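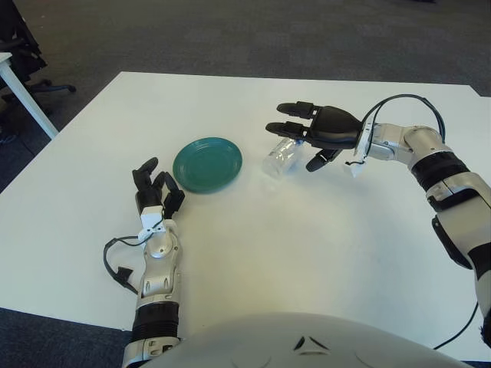 A plate and a bottle on the white table.

Search this site
Go

Tasters wanted for the Hollstead spring panel

January 5, 2019

I'm putting together a new tasting panel and I'd love to have some of you on it! If you've been reading my notes for a while and muttering that you'd have scored things differently, now's your chance to come and tell me so in person.

Some background for anyone who's new. I buy wine for Hollstead, a small importer with two rooms over a bike shop and far too many sample bottles. Each year before we settle our list I get a group of ordinary drinkers together, pour them everything I'm thinking of taking on, and write down what they say. The trade people I know are very good at spotting a fault or guessing a vineyard, but they don't often tell me whether they'd open a second bottle on a wet evening with a shepherd's pie. You lot do (sometimes quite rudely, and I still haven't got over what was said about my orange wine last year).

This time it's reds, mostly Italian, with a handful of odds and ends I picked up on a trip in December. Corrado Ferraro is sending a run of his Barbera going back several vintages, which I'm very excited about – he makes it in big old casks and hardly lets any of it out of the valley. There are two Aglianicos from Natalina Messina, both young and pretty grippy, and I can't make up my mind whether to ship them now or let her sit on them for another year. Then there's a flight of Blaufränkisch from Gajewski, a light Pinot from Atmont that I think will do well slightly chilled, and a sweet red from Furkov that I'm not going to say anything about. Just try it.

What I'm after

I need 8 people who can come to all the sessions. You don't need any qualifications and I'd rather you didn't swot up beforehand. You do need to be over 18, to drink red wine at least now and then, and to be happy saying out loud what you think while other people are saying the opposite. If you can taste something and tell me it's like blackcurrant jam or a damp coat or your gran's sideboard, you'll be brilliant at this. If all you can manage is "nice" I'll probably keep asking you questions until you get fed up with me.

One or two places will go to people who have sat on a panel before. The rest are for new faces. Please don't apply if you work for another importer or a wine merchant. Pub and restaurant staff are fine, as long as you clear it with your boss.

How it works

There are four evening sessions, spread over two months, and each one lasts a couple of hours. Everything is poured blind from numbered decanters. You get a sheet, a pencil, a spittoon and a good supply of plain bread and water, and we taste without talking for the first half. After that we talk, usually all at once. Sandro Fabbri runs the pouring and keeps us to time. He also marks the sheets afterwards, so do write clearly or you'll hear from him.

Please skip perfume and aftershave on the night, and strong coffee just before. Don't drive. The stairs up to us are steep and there's no lift, I'm afraid, so if that's a problem tell me when you write and I'll see if we can hold a session at Ubaldo Zanetti's place instead, which is all on the ground floor.

What you get

I can pay £50 a session, plus your bus or train fare if you keep the ticket. At the end of the run you'll also take home a mixed case from whatever made it on to the list. Supper comes after the last session. Fulgencio Varela is cooking, and he has promised the lamb.

How to apply

Send me an email with your name, where you're coming from, and a few lines on the last red you really enjoyed and why. It can be a supermarket bottle, I don't mind at all. Tell me about one you couldn't finish too, as I learn more from those. Put "spring panel" in the subject line so it doesn't get lost among the invoices. Mention any allergies, especially to sulphites or egg, and which evenings of the week are no good for you.

I'll reply to everyone by the end of the month. If you don't get a place I'll keep your name for the whites, which we do in early summer with a different group.

Questions can go in the comments or to the same address.

Print this page
E-mail this to a friend

Get our newsletter: new arrivals and tasting notes once a month. Enter your e-mail address. Sign up

This site uses cookies. By carrying on you agree to our use of them. OK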